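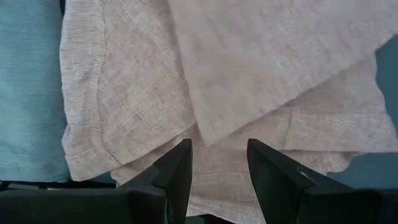
3.2 Fabric types and wash protocol

Figure 2. Light blue cloth with a fine, even weave (left) next to a beige linen garment. Flecks and uneven thread thickness show in the linen.

Samples came in from two donation centers, Tarnon and Osora, over the month of September. 763 items logged. Of these we kept 159 for washing, all plain weave, no prints, no stretch. Linen was the main interest but we needed a smoother cloth to compare against, hence the mixed set.

Sorting by hand first. Label where there was one, otherwise touch and a hand lens. Do (second author) did the first pass, disagreements went to a second reader. Slubby cloths are harder to call than we expected. Thick spots in the yarn look a lot like pilling in a worn piece, and several items had to be re-sorted after the first wash (see 3.4).

Wash cycles: up to 16 per item, 40 C, same detergent all the way through, line dried indoors. No softener. Tumble drying was tried early on and dropped, too much shrinkage to line up the before and after measurments. Each item was weighed dry before cycle 1 and again after every fourth cycle. Lint was caught in a mesh bag on the outlet hose and weighed seperately.

Spin speed was set at 800 rpm. The Celtis machine would not hold that speed with small loads, so short loads were topped up with plain cotton ballast from the same bolt. Ballast lint is subtracted in Table 3, not in Table 2. Keep that in mind when reading across.

Stiffness by the hanging strip method, warp direction only. Weft results were noisy and are left out. We also scored feel on the Sung scale, two raters, neither told the cycle number. Rater scores for the linens spread wider than for the smooth weaves, mostly in the early cycles. Creasing was scored from the same strips after one night flat.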